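Outdoor Gear and Industry, Unit 8: Pocket knives, locks and steel
Handout to go with the lecture. Bring it back next time, preferably without coffee on it.

1. Locks

A liner lock is a strip of metal that springs over behind the blade and stops it folding onto your fingers. A frame lock does the same job using the handle itself. Both wear. Check yours by opening the blade and pressing gently on the spine -- gently, as the first aid kit is on the third floor. 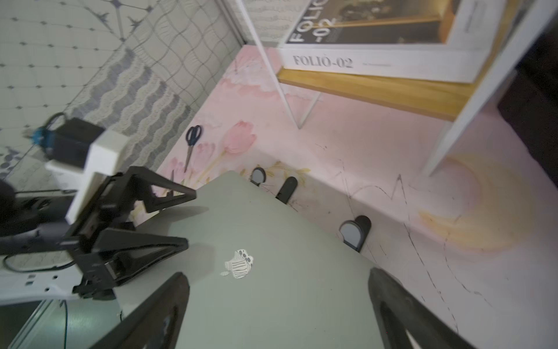
Slip joints have no lock at all. They rely on a spring and your good judgement, and only the spring comes with a warranty.

2. Steel

Harder steel holds an edge longer and chips more easily. Softer steel dulls sooner and sharpens in minutes. The Plendura catalogue uses the word "ultimate" for both, sometimes on facing pages. When you compare catalogues for the assignment, write down the hardness figure and ignore the adjectives.

Case study: Starex brought out the Kundon folder at $100, then a titanium version at $700. Same blade, same steel, 17 grams lighter. Work out the price per gram saved and be ready to defend it to someone who carries a full thermos. 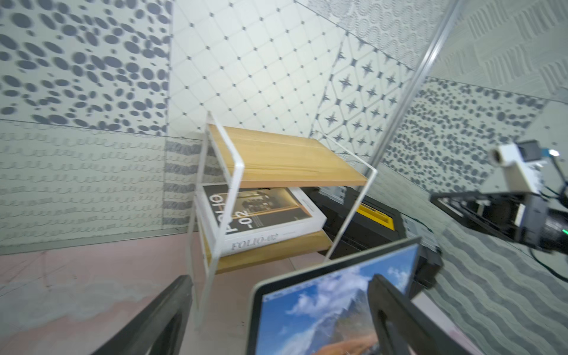
3. Care in the field

Rinse after salt water, dry the pivot, one drop of oil. People tend to remember the oil and forget the drop.

Reading: Čierny, Zdeňka, course notes on edge geometry, first half only. The second half is mostly a quarrel with Lindqvist over the colour of handle scales.

Assignment due in July, 700 words. The maker's press release does not count toward them.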